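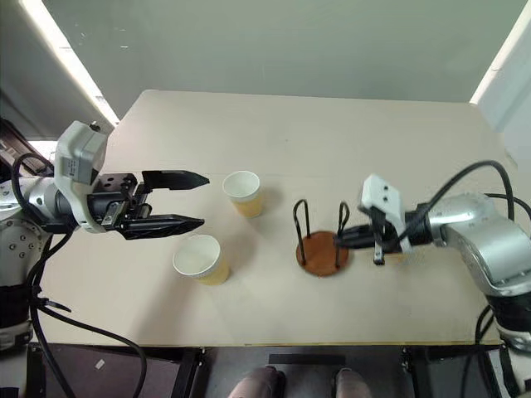 15th September

I have become a person with opinions about paper cups, and I'm going to share all of them, because the yellow ones arrived and I am so happy with them!

Some background for anyone who wasn't here in January, when I wrote about turning the back half of our front room into a drinks corner. The plan was small. I wanted one table where people could help themselves to coffee or lemonade without coming through the kitchen while I'm draining pasta. We have people over a lot. Mafalda Nogueira and her boys come most weeks, my choir friends turn up after rehearsal, and at the last birthday we had 19 people in a house that has chairs for eight. Everybody ended up in the kitchen, as everybody always does, and I spent the afternoon saying "sorry, can I just get past you."

So, the table came first. It's a pale one, a sort of beige that goes a bit pink in some lights, with a thin yellowish-brown rim along the straight edge and the corners clipped off at the far side. I adore the clipped corners. My hip met the old table's corner every single morning on the way to the window, and I had the bruise to show for it. There's a faint line across the middle of the top, which bothered me for a day and which I now use as a guide (drinks on one side, food on the other, and yes, I'm the only one who respects this).

A pale table shows everything, of course. One little dark speck and my eye goes straight to it. But it also makes anything with color on it look fantastic, and that's how we get to the cups.

I started out with real mugs. I still think mugs are nicer to drink from and for four people I'd never bother with anything else. For a crowd, though, they were a pain. We never had enough, half of them were too heavy for the little ones, and I'd be finding them behind the curtains the next day. Then I went through a plain white paper phase, and on this table plain white looked like a dentist's waiting room. Sad! I tried a patterned pack after that, with tiny lemons, and the lemons were sweet for one party and then I was tired of them.

The yellow ones are from Lallitz, a shop my friend Kevser Taşdemir put me on to after I'd complained to her through an entire bus ride. They're yellow on the outside and white on the inside, with a pale rolled rim, and that's it. No pattern, no slogan. The white inside turned out to matter more than I'd expected. You can see what's in there and how strong you've made it, and tea looks like tea. I once had cups that were dark blue all the way through and every drink in them looked like a puddle at night.

And the yellow is a good yellow. It's cheerful on the pale table even before there's any food out. I put a couple on the table when the box came, just to see, and then kept wandering back into the room to look at them like I'd bought a painting.

I bought the big box, which holds 600. Américo (that's my husband, Américo Calado, for new readers) carried it in from the porch, set it down, read the side of it and asked me very calmly how many friends I thought we had. I explained that the small packs come in 40s and that I'd run out halfway through every party this year. He said he'd like to be there on the day we open the last sleeve. The box lives under the stairs now, next to the vacuum, and it fits so neatly that I'm calling it furniture.

Now, the holder! I've had more questions about the cup holder than about anything else I own, so let me get it all down in one place.

It has a round base, a disc of reddish-brown wood, with two black wire loops coming up from it. I got it at Delacroix, the secondhand place behind the station, where it was on a shelf with some egg cups and a fondue fork. It had no label. I can't tell you who made it, and I'm sorry to the three of you who wrote in asking for a link. I've looked for another one for Mafalda and had no luck so far.

What I love is how little of it there is. I'd been using a basket before, and a basket takes up half the table and then people fill it with napkins and car keys. With the holder, the cups stand up in one place and you can see the color through the wire. It's also easy to pick up and move with one hand when somebody arrives with an unexpected cake. The dark wood looks lovely against the pale top, too. Raquel Arruda, who sings next to me, thinks I should oil the base and keeps offering to bring her oil over. I might let her. I'm slightly afraid it'll go darker, and I like the red in it as it is.

A few things I've changed about how I set the table since the corner got going:

- I put the holder close to the middle. It used to be at the back by the wall, and the kids would lean over everything to get to it.
- I leave a couple of cups standing out next to it, right way up. It sounds silly, but guests won't take the first cup from a full stack! They hover. If a cup is already out, somebody picks it up and the whole thing gets moving.
- I don't put all the cups out at once. A short stack behaves itself, and a tall one leans.
- A pencil goes in a jar by the napkins, for names. The rolled rim is no good for writing on, so write lower down on the yellow, where it shows up beautifully.
- Hot drinks get served from the side nearest the wall, away from small elbows.

The one thing I haven't solved is the trash. I had a nice lidded bin at the end of the table and people would not lift the lid. They just left their cups in a polite row on the windowsill. Sérgio Mendes from across the street told me to take the lid off and hide it, so I did, and the sill has been clear since. It's uglier. I've stopped caring.

I've also had a bit of an argument with myself about using paper cups at all. We do wash and use mugs when it's a small group, and with the names on the cups most people stick with one all afternoon, even when they've had lemonade and coffee and then more lemonade. That alone has made a big difference to how fast we go through them. If any of you have found stacking cups that are light enough for a four-year-old, don't hurt when they're dropped on a bare foot, and come in this exact yellow, please tell me. I'd buy them tomorrow.

Next on my list is a cloth for the food side. I've ordered two swatches from Imetti, one in a grayish green and one in a rust that I'm hoping will go with the holder. Américo votes for no cloth. He has a point — the tabletop wipes down in seconds, and I'd be adding a thing that needs ironing to a corner I built to save myself work. But rust and yellow together! I have to at least see it.

The choir is coming after the next rehearsal, so that'll be the first proper outing for the new cups. Raquel's bringing her almond cake and, I suspect, the oil. I'm making the lemonade with mint again since a few of you asked how it went (very well, use less sugar than I said, and put the mint in at the end). I'll post the swatches when they get here.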